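29 December 2022

The bottle problem, or why I no longer believe the people with the matching pantries

My sister-in-law sent me a link over the holidays to one of those posts about using up your empty plastic bottles. You know the kind. Cut the bottom off and it's a funnel. Cut the top off and it's a scoop. Poke holes in it and it waters your tomatoes while you're in Lisbon. I read the whole thing, including the comments, and then I went and looked in the cupboard under my own sink and shut the door again.

I have been saving bottles for three years. I started when we moved in here and the recycling pickup was every other week, and I told myself that the good ones, the clear sturdy ones with a nice shape, were too useful to throw out. I have made exactly one scoop. It was for birdseed and it had an edge like a bread knife, and I went back to using the old mug.

So this is my end of year confession and also a small report, as I finally cleared that cupboard on Tuesd— no, I'm not going to pretend I remember what day it was. It was one of those gray days after the holiday when you have eaten too much cheese.

What I was told to do

I asked around first, which was a mistake. Remedios Vidal, who I used to share an office with, swears by keeping a "working set" of eight bottles and letting the rest go. Eight! I asked her what the eight were working at. She said it varied.

Chae-won Ham, from the plot next to ours at the community garden, uses hers as cloches over seedlings in early spring, and I will grant that I have seen it done and the seedlings were alive. Whether they were alive on account of the bottles I couldn't tell you. Mine without bottles were also alive. The slugs ate both rows in the end.

Then there is the storage crowd. They want you to decant. Rice in a bottle, lentils in a bottle, split peas in a bottle, all with a little tag on string. I tried this with lentils two winters ago and here is what I learned: getting dry lentils into a narrow neck takes a funnel and patience, getting them out takes shaking, and if there is so much as a drop left inside when you start then the bottom layer goes to paste. The bag they came in had been working fine. It had a clip on it.

I know I sound sour. I do like the idea of using a thing twice. I just think somebody should say out loud that most second uses are worse than buying nothing and doing nothing.

The organizer I paid money for

I also fell for a product, which I should own up to. Flasura sells a set of wire racks that are supposed to hold bottles on their sides so you can "see your collection at a glance." The name of the rack was the Bettencourt, as if it were a hotel. It arrived in a flat box and the screws were too short for the back bar. I wrote to them, they sent more screws, the new screws were the same length as the old screws. I held the whole thing together with garden twine for a month.

To be fair to the Bettencourt, it did hold bottles. It held them in such a way that you had to take out the front one to get at the one behind, and then the front one rolled. Also I would like to meet the person who needs to see their collection of empties at a glance. I gave the rack to Adelino Vilela for his workshop, where it holds caulk, and he says it's great. So maybe the trouble was me.

My nephew then told me to try the Cemell app, where you log what you've got and it suggests projects by shape and size. I logged two bottles before I got bored. It suggested a piggy bank. I'm fifty-four.

How I sorted them

The method, such as it was. I took everything out of the cupboard and put it on the kitchen table, and what didn't fit went on the floor, and what was on the floor the cat got into. I'd been warned by the tidying books that you must bring every single item out at once in order to feel the weight of it. I felt the weight of it fine. It's plastic, it doesn't weigh anything. What I felt was mostly annoyed at having to step over it to make coffee.

I made a pile for bottles with a wide neck, a pile for bottles with a narrow neck, and a pile for anything I could not get the smell out of. The smell pile is where I'd start if you're doing this yourself. Dish soap does the job for juice and for water. For oil it takes hot water and soap and then doing it again, and for anything that held vinegar dressing I'd say give up. I have read that dry rice and soap shaken together will scrub the inside. It does loosen things. Then you have soapy rice in a bottle and you need to get it out, and we're back to the narrow neck.

Labels are their own chapter. Paper ones slide off after a soak if you're lucky. The shiny plastic ones either peel away in one satisfying go or leave a gummy stripe that picks up lint until the end of time. Oil and baking soda is the usual advice and it's all right, if you don't mind then having to wash off the oil. I've stopped bothering on anything that will live in the shed. The spray bottle for the greenhouse shelf doesn't care what it used to be called.

The shape question

One thing the cheerful articles skip over is that shape matters more than size. Round ones with ridges are strong when they stand up, and they will roll off any surface that isn't dead level, and my kitchen table isn't dead level. Sigrun Wikström once put a marble on it at dinner to prove a point and we all watched it go. Square ones stay put and pack side by side on a shelf with no gaps. If I were keeping bottles for storage (I'm not, see lentils) I would keep only square.
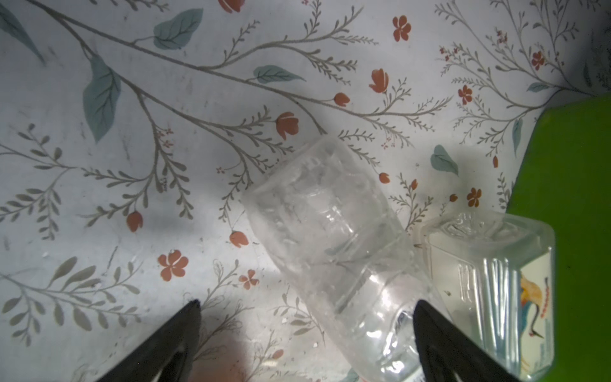

So is it worth keeping the square ones and recycling the rest?
For most kitchens, recycle all of it and keep one or two of whatever you reach for, and if you haven't reached for it by spring then let that go too.

I can hear the objection, because Martim Simões has already made it to me over the phone. He says that the whole point of a stash is that you don't know what you'll need. He kept a bottle with a pour spout for years and then one January his pipes froze and he was glad to have clean water put by. Fine. I believe him. But that's an argument for keeping some water in the house. It isn't an argument for the other bottles, the ones with nothing in them, and when I pointed this out he changed the subject to his pipes.

Where it all went

The town drop-off at Zerkatgate takes clear plastic if the caps are off, or at least it did when I went. The sign says caps on. The man in the booth says caps off. I've had it both ways on separate trips and I've decided to do whatever the person in the booth says, as he is the one who can send me home. Rinse them first. Squash the round ones if you have a long drive, they take up the whole back seat otherwise and they creak at every turn.

The squarish ones don't squash. I stood on one in my boots and it just sort of leaned. I suppose that's a point in favor of the people who build shelves out of them, but I said I wasn't going to be persuaded and I'm sticking to it.

What I kept: a big one for mixing plant feed, because I already have the line drawn on it in marker. One with a good screw top for taking water to the garden. A small one for the iron. And a handful that went straight into the shed "for now," which I'm aware is how this started.

The cupboard under the sink now has the bucket in it, and the cloths, and the dishwasher tablets, and a lot of air. I opened it several times the next day to look. My husband asked where all the bottles had gone and then, not ten minutes later, asked if we had one he could use for the bird feeder. I sent him to the shed.

If any of you have a second use that you have kept up for a year or more, tell me in the comments. A year, please. I don't want to hear about the lantern you made with your kids one afternoon, though I'm sure it was a lovely afternoon. I want to know what's in your kitchen right now that used to be a bottle and is doing its job better than the thing you could have used instead. I'll try the best one and report back, and if it's another scoop I'll be wearing gloves.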